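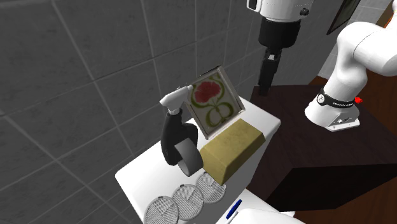
Ingeborg Hamann
Vemomus 示教与遥操作组 工程师

演讲备注：手把手教，还是隔着屏幕教

（上台先试麦克风。水放左边，别放电脑旁边，上回差点出事。）

大家下午好，我是 Ingeborg，在 Vemomus 做示教。说白了就是每天花大把时间给机械臂当老师，一遍一遍地做给它看。我讲 30 分钟，中间想打断就打断，我很喜欢被打断，真的。

先问一句：在座有多少人亲手拖着机械臂示教过？（等举手。）好，那用手柄或者 VR 控制器遥操作过的呢？（再等。一般第二次手会少一些，要是反过来，就把下面拖动示教那段讲快点。）

我自己是从拖动示教入的门。按住使能，抓着手腕，把它领到目标上方，合爪，抬起来，挪过去，松开。特别直观，新人来了半个小时就能上手。你能感觉到关节哪里发涩，能感觉到夹爪碰到东西的那一下。我到现在都觉得，每个做遥操作的人都应该先拖一个星期的臂，先用手把那个工作空间摸熟了，后面坐到屏幕前才知道自己在指挥什么。

可是拖动示教有个老毛病：你的手也在场。腕部相机里全是你的袖子和手背，录下来的图像跟机器人以后自己干活时看到的对不上。还有就是人站在臂旁边，会不自觉地给自己让路，轨迹绕来绕去的，回放的时候旁边根本没有人，它照样绕。我管这个叫“替不存在的人让路”，组里现在都这么说了。

（这里讲 Tralham 项目，别讲太长。）

Tralham 是我们内部的一个项目，内容是让单臂在家里那种又窄又乱的地方收拾小东西。浴室是最麻烦的一类，台面小，反光多，东西还都挤在一块儿。我们先全部在仿真里录示范，操作员戴头显，右手拿控制器，控制器的位姿映射到夹爪末端，扳机管开合。第一批任务单有 13 条，写得都很短，比如“把黄色的块拿起来”“把带画的框挪开”。短到什么程度呢，Bernd 看完问我，这是给机器人的还是给我儿子的。（笑一下就过，别解释。）
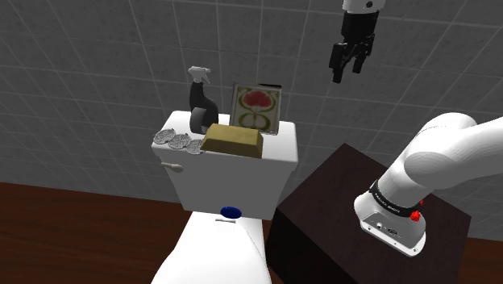
遥操作示范好不好，我现在主要看抓取之前的那一段，也就是操作员怎么进场。新手喜欢直奔目标，一条斜线扎下去，真到跟前了才发现手指方向不对，于是在半空里拧来拧去，这一段全都会被学进去。老手会先停在一个舒服的地方，把朝向摆好再走。拿水箱盖上这一摊来说，夹爪悬在水箱和柜子之间的上空，两根手指朝下、微微张着，我就很喜欢让大家从这样的姿态起步：左边是要处理的东西，右边是自己的底座，往哪边走都有余地。难的在后面，金黄色的块横在小画框前面，左端还紧挨着一片金属网片，你要是从左边下指，很容易连网片一块儿碰到。我会让操作员先把手指转到合适的方向，从块的中段竖直往下走，最后那一小截放慢。慢是给模型留的，快慢变化里带着“这里要小心”的信息，你一路匀速，它就学不到哪里该小心。

（有人会问：那为什么不先把网片挪走？回答：可以啊，可是那就是另一条任务了，标签要改。混在同一条里录，后面训练的人会来找你的。）

接下来讲三个我们踩过的坑，都跟人有关，跟算法没太大关系。

第一个是映射比例。一开始我们是一比一，手走多远夹爪走多远，听着很合理吧？结果操作员一紧张手就抖，抖也一比一地传过去了。后来做成两档，大范围移动用一比一，靠近目标的时候按住侧键，夹爪只走手的一半。切换的瞬间会有一点顿挫，我们加了个很短的过渡，时间再长操作员就说“发粘”。粘这个词很准确，我建议大家认真对待操作员嘴里的形容词，他们说粘、说飘、说重，背后都有具体的参数可以查。

第二个是视角。操作员戴头显的时候能随便走动、探头，想看哪儿看哪儿，而策略只能看到固定的那几路相机。人探头看见了块后面的缝，顺手就伸过去了，模型看这段示范就觉得莫名其妙，凭什么往那儿伸？

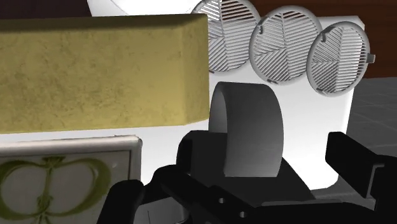

所以我们后来规定，靠近目标之后只准看腕部视角，头显里的自由视角直接关掉。大家刚开始怨声载道，Bernd 第一个反对，他说这跟闭着眼睛穿针差不多。我让他录了一个下午，录完他不反对了，不过要求把腕部画面放大，还要加一条表示夹爪开口宽度的刻度线。这个要求提得非常好，我们现在还在用！腕部视角有它自己的脾气：抓着的东西会把后面挡掉一大块，远近也不好判断，操作员得学会在抓之前多看一眼，把后面有什么先记住。模型那边我们给了一小段历史帧，道理是一样的。

第三个坑，是失败的示范怎么处理。早期我们一律删掉，滑了删，碰倒了删，数据干净得像样板间。然后策略一滑手就愣住，它从来没见过滑了之后该干什么。现在的做法是，滑了别停，接着录，把它救回来，救回来的那段单独打标签。有个班次里我们一共留了 19 段这样的补救，我个人觉得它们比同一天那些漂漂亮亮一次成功的都有用。当然也别故意演！我见过有人故意松手再去捡，演得太明显了，手松开之前夹爪就已经往下追了，模型会学到“先松后追”，那就糟糕了。

（喝水。看时间，如果已经过了三分之二，跳过下面 Voß 这一段。）

说说 Voß 这个工具，名字是组里随口起的，现在改不掉了。它就干一件事：示范录完马上在操作员眼前回放，把速度画成一条颜色带，慢的地方深，快的地方浅。操作员自己看一眼就知道刚才哪里犹豫了。以前是我坐在旁边点评，大家都不自在，我也累。现在他们互相看，还会抢着重录。我们也试过给每条示范打个总分，两周以后就撤了，大家都去刷分，动作变得又短又急，完全跑偏。

那拖动示教还做不做呢？做。Vasard 是我们那台真机的工位，仿真里练出来的东西上去之前，我们还是会先用手拖几遍，主要看接触：仿真里捏一个块和真的捏一个块，手感差得远。遥操作的人也来拖，拖完回到屏幕前，下指的力度明显会收着点。两种办法我都不肯扔，拖动管接触，遥操作管视角和数量，具体比例看任务，别来问我固定配方，我没有。

如果你们回去只想改一样东西，我会建议先去改采集的休息安排。连着录一个小时以上，示范质量肉眼可见地往下掉，人自己还觉得挺好。我们改成录一段歇一段，歇的时候必须把头显摘下来，站起来走走，不许坐着刷手机（这条执行得一般）。

（留给提问。常见问题先备着。）

问延迟的：能忍多少看任务，抖动比延迟本身更烦人，延迟稳定的话人会适应。

问要不要力反馈的：有当然好，我们目前用的是控制器震动，夹爪一接触就震一下，便宜，够用。

问一条任务要录多少遍的：反问他物体摆放变不变。摆放不变，录再多也是同一遍。

问能不能看数据的：让他会后来找我或者找 Bernd Reuter，他坐第二排，穿灰毛衣。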